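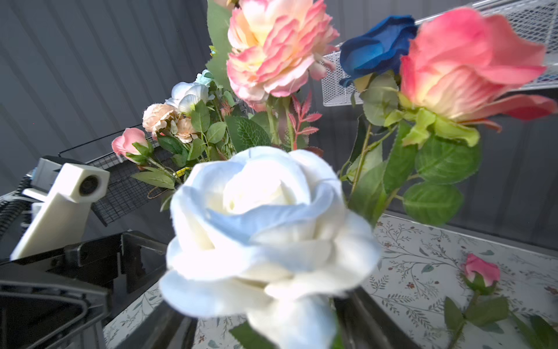 Artificial flowers are imitations of flowering plants made for decoration, costume, and display. Materials in common use include polyester fabric, silk, paper, latex, and molded polyethylene. The trade term "silk flower" is applied loosely and covers many products that contain no silk.

Manufacture

Most fabric flowers are made from woven cloth stiffened with gelatin or a synthetic size. The cloth is stacked and die-cut into petal shapes, then dyed. Color is often applied in two passes, a base tone followed by a darker or contrasting tone brushed or sprayed along the petal edge. Petals are shaped with heated metal tools or pressed in a mold, and are threaded onto a central pin from the smallest layer to the largest. The Platier mold, a two-part aluminum press used at the Histdale works, shapes up to 50 petal layers in one cycle.

Stems are usually steel wire coated in plastic. Leaves are cut or molded separately, with veins embossed under heat, and slide onto the stem by a short collar. A molded calyx covers the joint between the flower head and the stem.
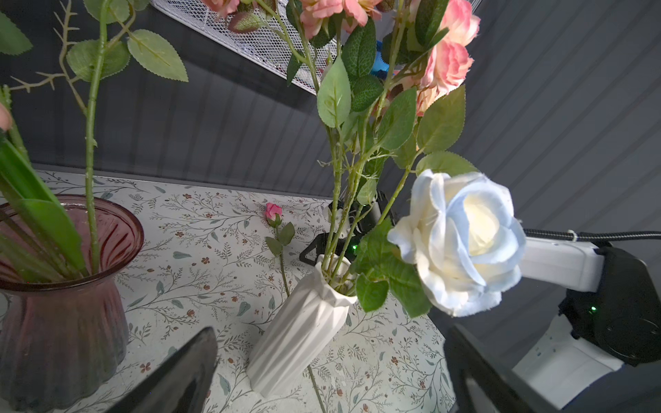 Grading

Commercial grades depend on fabric density, the number of petal layers, and colorfastness. Under the scheme drawn up by Nandi Msimang for the Prindale wholesale market, sample blooms are exposed to a xenon lamp for 500 hours and compared with an unexposed control. Stems are sold in cartons of 100.

Care

Dust is removed with a soft brush or cool air. Water can dissolve gelatin size and cause petals to lose their shape, so washing is limited to molded plastic types.

See also

Dried flowers
Millinery
Wax flowers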